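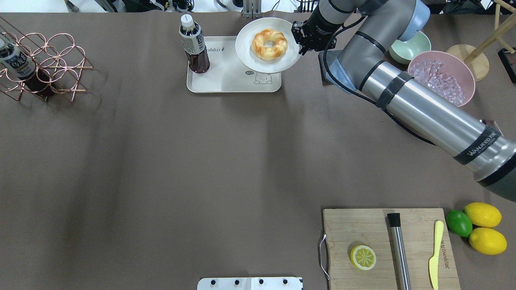
Guludcombe Network Users list
From: Patricio Garrido
Subject: Re: Relay on Nisia, indoor units and the new schedule
Date: 9/11/26

Hello all,

Replying to Latifa's message on the list so that everyone gets the same answer.

Latifa Younis wrote:

> I understand the relay on Nisia is being replaced and that all of us
> on the east side will need a different indoor unit. Can somebody tell
> me whether the old unit keeps working in the meantime, and whether we
> have to be home for the change? I am away a good part of the month.
> Also, my connection drops most evenings for a few minutes. Is that
> the relay, or is it something in my house? My neighbor has the same
> trouble but hers comes back faster.
>
> Latifa

The old unit keeps working until the new relay is switched on. After that it will show a green light but won't pass any traffic, so please don't take the light to mean that it is connected. Acharya has the contract for the tower work and expects the switch to take 3 hours. It will be done overnight. If the wind is too strong to climb, they'll move it to the next night and Chaimae Bennani will post here before 4 in the afternoon.

You don't have to be home for the tower work. You do need to have the new indoor unit plugged in before you can get back online, and you can do that yourself whenever you return. Nothing is lost by waiting. Your account stays open and the monthly charge is not affected.

The east side has 200 connections on this relay, which is more than it was built for. That explains most of the evening drops. The relay runs out of room, drops the weakest signals first, and picks them up again a few minutes later. Your neighbor probably has a clearer line to the ridge than you do. Valter Kvam looked at the logs for your road and found 16 houses with the same pattern, all of them behind the trees at the bottom of the hill.

Some of it can still be the house. Before you decide it is all the relay, check where the indoor unit is sitting. The quick start sheet says "near a window," and people have read that in a lot of different ways.

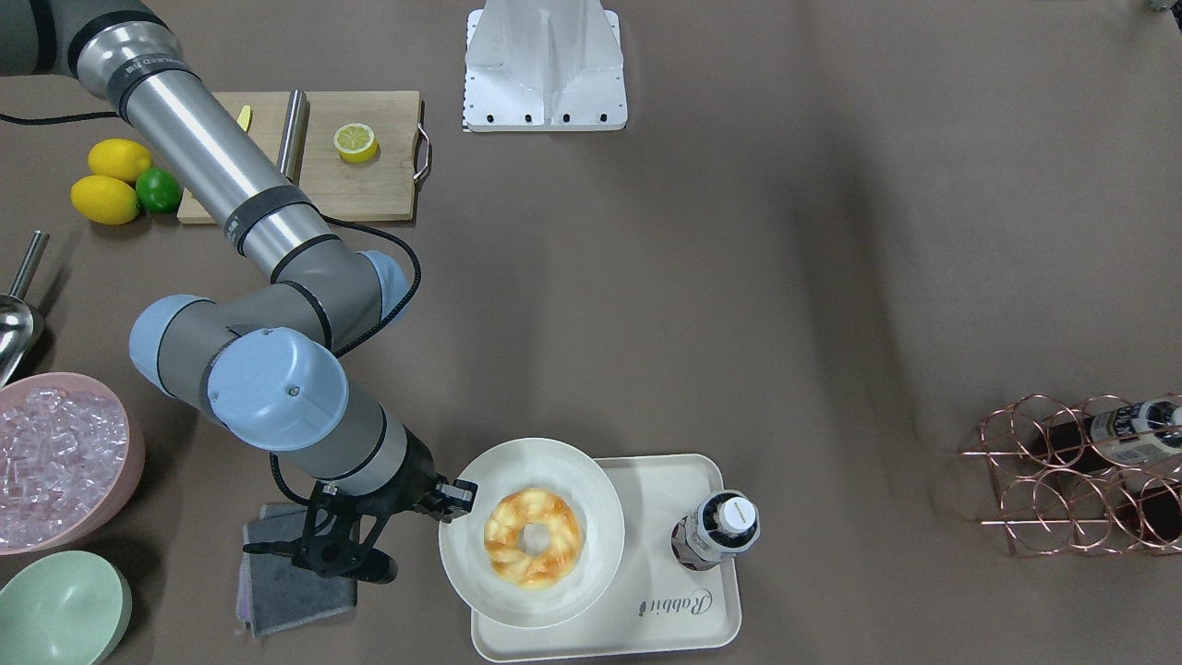 The new unit has its antenna in the front face, so the front has to point toward Nisia with nothing tall or metal standing close to it. A shelf or a windowsill on the ridge side is best. I would keep it off any table that's used for preparing or serving food. Once there's a cutting board out and a white plate next to it, a small box with two cords gets pushed to the back and turned to the wall, and then we get a trouble call. If the kitchen is the only room facing the ridge, use the wall bracket in the carton. It takes two screws.

Pickup of the new units is at the Gerkamlow office, at the side door. Bring your account number. Abdelghani Abou Zeid has the list and will mark you off. If you can't come in person, send someone with a note that has your account number and signature on it. We have no way to mail them.

On the question Chaimae passed on to me about static addresses: yes, they carry over. There are 23 of them on the east side and I have checked each one against the new table. If you run a camera or a farm gate controller on one, restart that device after the switch.

The west side is not changing this year. We are looking at March for that, and it depends on getting the second power feed up to the ridge.

Please keep further questions on this thread.

Patricio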